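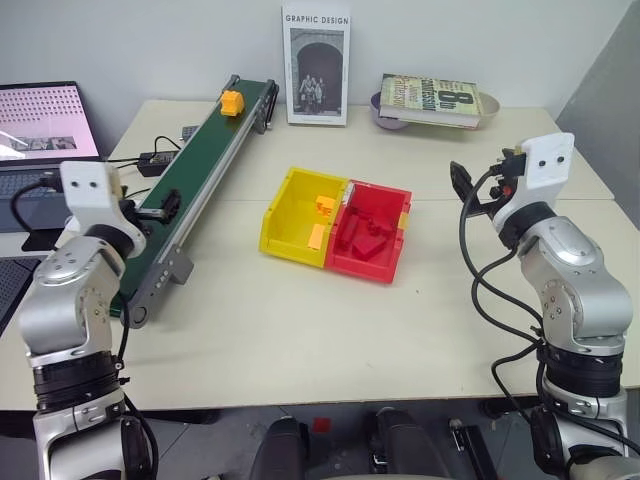 Fig. 1. A green conveyor belt and a plastic bin with two compartments.

Work and Flow, Unit 3
Stock, rate and waiting time
Notes by Thibault Arnaud, for the evening group at Grimgate

What you need from Unit 2

You should still remember the difference between a stock and a rate. A stock is an amount you can find at one moment, for example the letters lying in a tray at noon. A rate is an amount per unit of time, for example letters per hour. Many mistakes in the last homework came from mixing these two, so please write the unit after every number, also in your rough work.

3.1 The basic relation

Let us take any place where things come in, stay for a while and go out again. It can be a shop, a post room, a waiting room or a kitchen. If we watch it for long enough, and if things do not pile up without end, then

stock = rate × time in the place

The stock is the average number of things inside. The rate is the average number that come in per hour, and in the long run it is equal to the number that go out. The time is the average time that one thing stays inside.

The relation says nothing about the order in which the things are handled. The oldest may go first or the newest may go first, and the average stays the same. For a single customer the difference can of course be very large, and we come back to this in 3.4.

3.2 Worked example: the returns desk

The library in Pretitz receives 40 books per hour at its returns desk. A book stays behind the desk for three hours on average before it is back on its shelf. How many books are behind the desk?

stock = 40 books per hour × 3 hours = 120 books

Now the library wants to have only 80 books there, and the readers keep returning books at the same rate. We turn the relation around:

time = 80 books ÷ 40 books per hour = 2 hours

So each book must go back to the shelf one hour faster. A bigger trolley would not help with this. It gives more room for the stock, but it does not make the time shorter.

3.3 The slowest step

Most work passes through several steps, one after the other. In the Akpalu laundry there are three: washing, drying and ironing. The washing can handle 64 sheets per hour, the drying 55 and the ironing 60. The whole laundry cannot deliver more than 55 sheets per hour, even if the other two steps are working very well. We call drying the bottleneck.

If washing runs at its full speed, the heap of wet sheets in front of the dryers grows by 64 − 55 = 9 sheets each hour. After four hours there are 36 sheets in the heap. In this case you may not use the relation of 3.1, as the heap is still growing and there is no steady average.

The person at the ironing table will sometimes have nothing to do. Many managers find this hard to accept and ask for more speed everywhere. Please think for yourself what happens with the heap if only the washing becomes faster.

3.4 Averages and single cases

Suppose two customers wait at a counter, one for two minutes and the other for 28 minutes. The average is 15 minutes, and neither of them had this experience. When you report a waiting time, give the longest one also. In the Nandard case, which we read in May, the average did not change during the whole study, but the complaints became much more frequent. The new rule was to serve the short requests first, and the long ones were pushed back again and again.

3.5 Common mistakes

Minutes and hours in the same line. Change everything into one unit before you multiply.

Counting only at the busy time. A stock that is measured only at lunch is not an average for the day.

Forgetting things that leave by another door. If some customers go away without being served, they belong also to the rate out.

Exercises

1. A post room handles 439 parcels in one day, and each parcel stays there for two days on average. Find the average stock.

2. In the laundry of 3.3, a second dryer is bought and drying can now handle 70 sheets per hour. Which step is the bottleneck now? What is the new highest rate for the whole laundry?

3. Choose a queue that you know from your own life. Describe where it begins and where it ends, and say which of the three quantities would be the easiest to measure. Half a page is enough.

Exercise 3 is to be handed in on paper. For the other two, bring your working to the next meeting. Unit 4 starts with queues that change during the day, so please read 3.3 once more before you come.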